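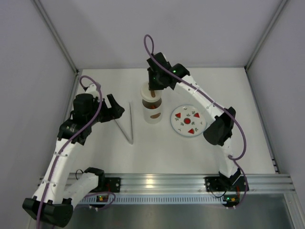 How many demonstrations does a two-armed robot need before it can learn a kitchen task?

Fewer than most teams collect, according to results released today by Travton. In the company's tests, a controller trained on 200 carefully chosen recordings did nearly as well as one trained on the full set of 1,871.

Travton selection method cuts training recordings for two-armed robots

2022-09-22 -- Travton has published the results of a study into how recordings are chosen when two-armed robots are taught by demonstration. The method, called Calvo, picks out the recordings that show how the arms share a job and sets aside those that add little. It was developed with Gresier, which supplied the software used to store and replay the recordings.

Teaching by demonstration is widely used for tabletop work. A person guides the arms through a task many times, the movements are recorded together with camera images, and a controller is trained to produce similar movements on its own. Collecting the recordings is slow and needs trained operators. Teams often respond to a weak result by recording more.

The study looked at whether the extra recordings were worth the effort. It covered 19 short tasks with everyday kitchen items. They included lifting the lid off a canister by its handle and putting it back, picking up a pair of tongs, and moving a piece of toy food from a canister to a plate. Each task was carried out on a table with an arm on either side. Lighting and table surface were kept the same throughout.

Calvo starts by splitting each recording at the points where one arm waits for the other. In a lid task, for instance, one arm may hold off until the lid has been moved clear of the opening. The researchers call these points "waits". The method then compares recordings by the length and order of their waits and by the position of both grippers when each wait ends. Recordings that are close to one another are grouped, and a small number is taken from each group.

"We had been sorting recordings by how smooth they looked," said Priya Ruiz-Ortega, who led the study at Travton. "Smooth recordings are pleasant to watch, but a lot of them are the same recording over again. The slower ones, where the operator had to stop and let the other arm finish, turned out to carry more of what the controller needed."

Three controllers were trained for comparison. The first used all 1,871 recordings. The second used 200 chosen by Calvo, and the third used 200 chosen at random. All had the same network design and the same training settings, and each was tried on every task with the items set out in positions that did not appear in the recordings.

Averaged over the tasks, the success rate of the Calvo controller came within 2 percentage points of the one trained on everything. The controller trained on the random selection was clearly behind both. Its most common fault was moving the second arm too early, so that the grippers met over the item or the tongs reached the canister while it was still covered.

The benefit was uneven. Tasks in which both arms had to act in a set order gained the most. In tasks that one arm could manage alone, such as sliding a plate towards the middle of the table, the random selection did just as well and the method made no useful difference. Tongs were difficult for all three controllers. They can come to rest open at different angles, and the recordings did not cover enough of those angles for any selection method to make up the gap.

"I would not use this to decide that you can stop recording altogether," said Demetrio Miranda, who ran the robot trials. "If something is missing from the full set, it will be missing from the selection as well. We saw that with the tongs and we have said so in the report."

The recordings were made by four operators at Travton's Drudo laboratory, where work began in June. Operators were told which task to perform but were given no instructions on which arm should move first. This gave a mixture of habits. Some operators kept the second arm well back until the lid was clear, while others brought it in close and let it hover. Calvo kept recordings of both kinds. When the team removed either kind by hand and trained again, the results on the lid tasks became worse.

Carmela Vidal, who manages the recording software at Gresier, said the findings had already changed how the two companies plan a session. "We now run the selection at the end of the day and look at which groups are thin," she said. "The next day's list is written from that. Before, the list was simply the same task again until the time was up."

The method adds little to the computing work. Splitting and grouping the full set took less time than a single training run, and it does not require a trained controller or any labelling by hand. It does need the positions of both grippers to be logged on a shared clock. Older recordings in which the arms were logged separately had to be left out of the study -- Kenneth Cabrera, who wrote the grouping code, said that correcting the timing afterwards had produced false waits.

All of the trials used one type of arm and one type of gripper. The report makes no claim for other hardware, for moving robots, or for longer jobs made up of several tasks in a row. Travton plans to look at longer jobs next, beginning with a sequence in which a canister is opened, emptied on to a plate and closed again. The team also intends to record more tongs tasks, with the opening angle changed between attempts.

The report, the selection code and the list of tasks are available from Travton on request. The recordings themselves will be released once Gresier has finished converting them to an open file format.

About Travton

Travton develops training methods and test equipment for robot arms used in tabletop handling. Its research is carried out at the Drudo laboratory.

About Gresier

Gresier makes software for recording, storing and replaying robot movement data.

Press contact: Covadonga Quintana, Communications, Travton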